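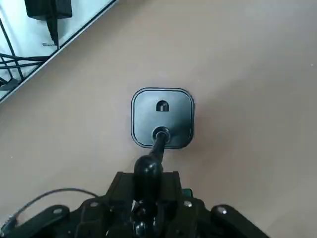 The add-on that keeps coming back

Drelleck wants to sell you a maintenance plan again. Readers in the Giltlow area have been getting the mailer since early May, and several of you forwarded it to us with more or less the same question: is this worth it?

We read the whole thing, including the four pages of terms that don't come with the mailer and have to be requested by phone. Our answer is probably no, though there are a few homes where it might make sense.

The pitch is simple enough. You pay a monthly fee and Drelleck sends someone out once a year to look over your furnace, water heater and "accessible household fixtures." If something breaks between visits, the labor is covered up to $800 a year. Parts are covered "where applicable." We asked what that phrase meant and were told it depends on the part. We asked for a list of parts. There is one, and it is available to members.

So you join first and find out later. We have seen this before. The Plurnirmont plan, which many of you will remember, worked the same way, and the complaints we got about it were nearly all about parts. People thought a covered repair meant a repair that was covered. What they got was free labor attached to a bill for a blower motor.

Then there is the price. The mailer shows a first-year figure in large type. The renewal figure is in the terms, on the third page, and it comes to $61 a month. Skip the introductory year and add in the enrollment charge, and that second year can run you more than most people here spend on repairs in two or three. Some years you will spend nothing at all. A furnace that is fairly new and gets its filter changed on time doesn't ask for much.

One reader sent us her bill history to make the opposite case, and we want to be fair to it. She had a bad winter: a failed igniter, then a leak at the water heater, then the igniter again. Her total was $1,218. With the plan she would have saved on labor, no question. But the second igniter should have been under the installer's own warranty, and when she called Ferreira, the shop that did the work, they took it off the bill. She had not known to ask. That phone call was free.

Which brings us to the advice we keep giving, dull as it is. Find your paperwork. Check what is still under warranty — labor as well as parts — before you pay anyone to insure it twice. If you rent, don't buy this plan at all without talking to your landlord, who is likely on the hook for the furnace already.

If your equipment is old and a surprise bill would really hurt, a plan may be worth something to you. Get the parts list in writing before you sign. If they won't send it, we would keep our money.

We have asked Drelleck how many claims it turned down last year. They said they would look into it, and we'll print the number if it shows up.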